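Corded phones in guest rooms: notes for the Latthorpe talk
Dzintra Eglītis, Monday, September 2, 2019

Slide 1. Say hello, thank Latthorpe for the room. The talk runs 22 minutes, questions after. Start with why we still put a landline on the bedside or corner table: guests want to ring the desk, and mobile signal at Skirine is poor on the lower floors.

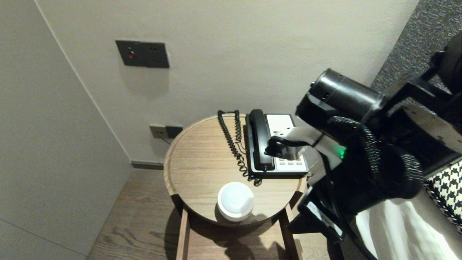 Photo: Raphaël Bodin / Griltia

Slide 2. Small round table, corner of the room. Point out the raised rim. Handset on the left of the base, so a right-handed guest can hold it and still press keys. Ask who in the room has a left-handed layout. Wait for hands.

Slide 3. Cords. Coiled cord tangles within a week if it isn't let hang and unwind. Ask housekeeping to do it at each changeover. Mention Ait Brahim, where 5 rooms had the cord replaced in March. 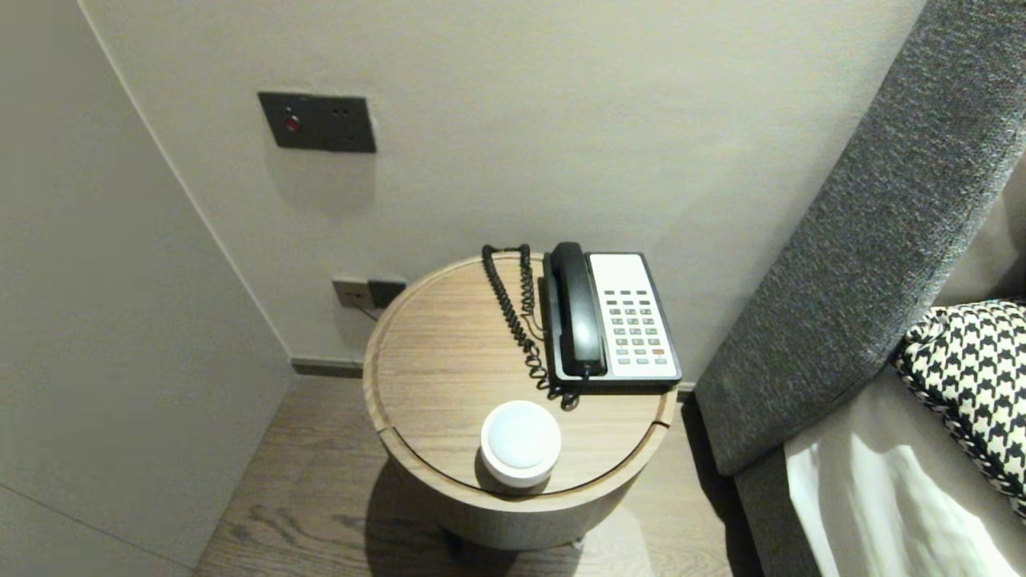

Corded phone with blank label area and red key

Slide 4. Labels. The white area above the buttons has nothing on it. Print the desk number and the room number there, large type, black on white. Don't rely on the folder in the drawer. Explain what the red key does on your own model, as they vary.

Slide 5. Cleaning. Damp cloth, handset first, then keys. Stop here for questions. Handouts are by the door.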